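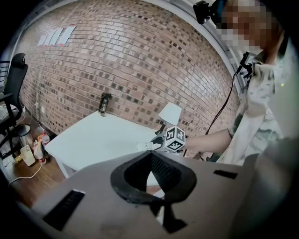
Culto opens its reading room in March

The small cultural house Culto will open a reading room on its ground floor in March. The room was used for storing chairs for a long time, and members of the house have asked for several years to have a quiet place there.

The work was paid with a collection among the members, which brought 619 pounds. Most of the money went to lamps and tables. Some of the furniture was bought second-hand from the shop Rirent, and the neighbours gave the rest.

"We did not want a room that looks like an office," said Zineb Mahrous, who is responsible for the project. "A person comes, puts the cup on the table, switches on the lamp and reads. For this you do not need much."

The curved brick wall and the dark plank floor have been kept. A white table has its place by the wall, with a lamp on it, and a round yellow table is near to it. The arrangement is still not final. Ms Mahrous said that the lamp will perhaps move to another corner, and that bottles and bags will go to a shelf which is ordered from Pillay but has not arrived yet.

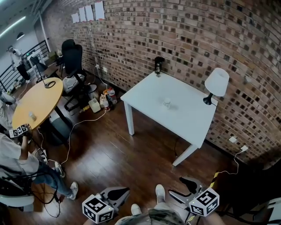 The white table with its lamp by the brick wall, and the round yellow table on the left.

The reading room will be open from 10 in the morning until 9 in the evening. Members can use it free of charge, and visitors may ask for a day card at the entrance. Hot drinks are allowed, but food must stay in the kitchen.

The house has also received 83 books from the closed Fuken bookshop. They are mostly novels and travel books, and they will be put out when the shelf is ready. Readers who want to give a small table lamp in working condition can leave it at the entrance desk before the opening.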